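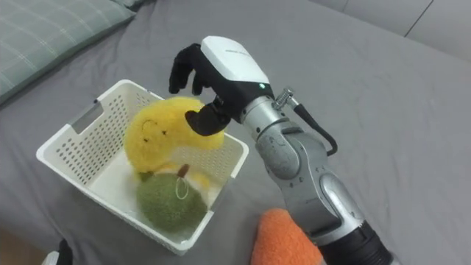
I've been promising a post about the toy-tidying work for ages, and since we finally have a result I believe in, you're getting the long version!

The task sounds like nothing. Some plush toys, a bed, a basket, and one arm with a five-year-old's job to do. Put the toys in the basket. Our first policy was trained on 3,000 episodes and it was fine, as long as the toys were roughly where they'd been in training. Push the basket over by a hand's width and it would reach confidently for a patch of bare sheet. I have watched a lot of confident reaching for bare sheet.

Siham Azar had the idea that got us moving again. Her view was that we were asking the network to learn two problems at once, where to go and how to close the hand, and that the second one was getting drowned out. Most of any episode is travel. The part where fingers meet fluff is over almost before it starts, so in the training loss it barely counts. She wanted to weight those moments up, a lot, and see what broke.

So we did. We call it Skinlow, after a road sign Farhad drove past, and the name has stuck far too well to change now.
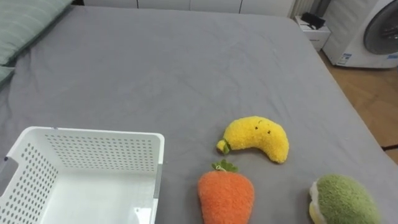

The bed setup, with the soft toys laid out next to the basket.

What we do is go through each episode and find the stretch just before and just after contact. Those steps get a bigger weight, and everything else keeps the weight it had. There's no new network and no extra sensor. Farhad Mousavi wrote the contact finder in an afternoon, then spent a week on the cases where it fired too early (sheets wrinkle, hands brush against things, you get the idea).

We ran 131 test trials with the basket and toys shuffled between each one. The old policy had never gotten past half on the shuffled layouts. The new one finished 90 of them – every toy in, arm back out of the way – and I may have made a noise in the lab that Venla still brings up.

The part I like best is what happens after a bad grasp. The old policy would carry on to the basket with an empty hand and solemnly let go of nothing. The new one often goes back for another try. We never labeled retries or asked for them! My guess is that it now pays more attention to what a held toy looks like, but that's a guess, and Vilja Aaltonen has a competing theory involving the wrist angle that I can't rule out yet.

Plush is a lovely thing to test on, by the way. It squashes, so a sloppy grasp can still work, but it also rolls and sags and changes shape in the hand. A banana held by the middle and a banana held by the tip are two different objects as far as the release is concerned.

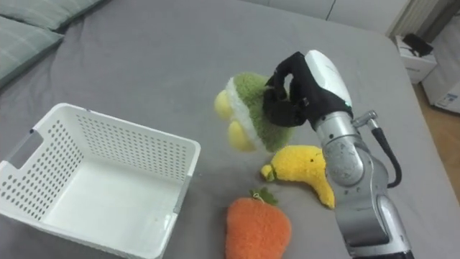 What still goes wrong

Toys that touch each other. If two of them are snuggled up, the hand tends to go for the gap between them and gets a bit of each. Weighting contact more seems to make this slightly worse, and I don't have a fix.

Baskets near the edge of the bed are the other one. The arm gets there but comes in low and bumps the rim. Aatos Heinonen thinks it's a planning limit and has nothing to do with the learning, so he's rerunning those layouts with the limit relaxed.

We also tried turning the weight up even further, and past a certain point the travel gets wobbly. There's a comfortable middle, and it was wider than I'd feared – 2 of our settings gave nearly the same score. I'll post the curves once Venla Keskinen has finished the repeat runs, hopefully in June.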